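Snack swap table is back at Dandwood, and I may have eaten more than I gave

20 Dec 2023

If you walked past the old reading room in Dandwood this week and wondered why there was a queue out of the door on such a filthy wet evening, I can tell you. I was in it, holding a carrier bag of crisps and trying to keep my library book dry.

The snack swap has come back for the winter, and I couldn't be happier! For anyone who missed the first one in May, the idea is very simple. You bring something to eat or drink that you can't easily get round here (a present from a relative, something you carried home from a trip, a lucky find in a shop you'll never remember the name of), you put it on the table, and later in the evening you roll a die to see when you get to choose. High rolls go first. If you tie, you roll again, and there is usually a bit of good-natured moaning.

We had 245 people through the door, which is a lot for a room with one kettle. I'm told by the organisers that May's was a good deal quieter, and I can believe it, as I got a chair last time. This time I stood by the radiator with my coat on my arm and was perfectly content.

The Nollau bakery sent over two trays of seeded biscuits that weren't part of the swap at all, just there to keep us going, and they had vanished before the first roll. I managed one. The man in front of me managed four, and I'm trying to let that go.

As for what people brought, there was much more from abroad than I expected. Liquorice of every strength, including a salty one that made my eyes water. Chilli peanuts. A tin of quince paste that I had my heart set on from the moment it came out of its bag. Somebody had brought wafers from Alvarado, the deli on the corner of Mill Lane, and was told off (kindly) for bringing things we can all buy on our way home. They went in the end, of course. Everything goes in the end.

The drinks did well too. In May it was nearly all sweets and you came away feeling slightly ill, so it was nice to see people thinking about what might wash it all down. I had a long chat with a woman who swears by cold tea in winter, and although I've always thought of it as a summer thing, she had me half persuaded by the time they called our numbers.

My own rolls were a disgrace. I got a two, and then after a tie I got another two, so I was among the very last to choose and the quince paste was long gone. I did come away with a bag of sesame brittle – a bit broken, but it tastes the same – and a packet of something lemony that I'm saving for the train to my sister's. No complaints at all.

The evening also raised £1,622 for the reading room's new windows, mostly from the door and the raffle. Anyone who has sat beside the present ones in a north wind will know where that money is needed. The top raffle prize was a hamper from Drolov, the grocer's by the station, and it was so heavy that the winner had to ring home for a lift.

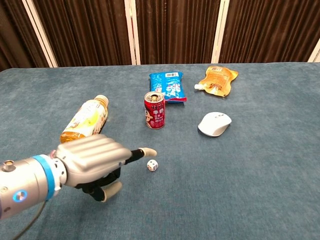
A can of "Daily Milk", a bottle and a blue bag of snacks on the cloth, with the die close by.

I do love the look of packets I can't read. My parents never bought anything that didn't come in a plain tin, so a bright can with a cartoon on it still feels like a treat to me, whatever happens to be inside. One small boy near me was picking entirely by the pictures and would not be talked out of it by his gran. I think he has the right idea.

A few things for next time, if the organisers are reading. Could we have a second table for the hot drinks? The line for tea and the line for rolling got mixed up, and I spent a good while waiting in the wrong one. Little slips for writing down what's in things would be handy as well, as there were several people with nut allergies asking round the room and not always getting an answer. And please, please put the biscuits out a bit later!

The next swap is planned for the spring, again in the reading room, and the rules will stay the same. Bring one thing or several, as long as it's sealed and in date. Homemade food can't go on the table, but you're welcome to bring it for the people you came with. Entry is a pound for grown-ups and free for children, and there is a ramp at the side door if the front steps are a bother.

Leftovers went to the food cupboard in the porch, where there is still a good bit of room. If you have tins to spare before the holidays, the porch is open until six each evening, and you can just leave them on the lower shelf. I'm dropping off some soup tomorrow and will be having a quick look to see whether anybody has handed in quince paste.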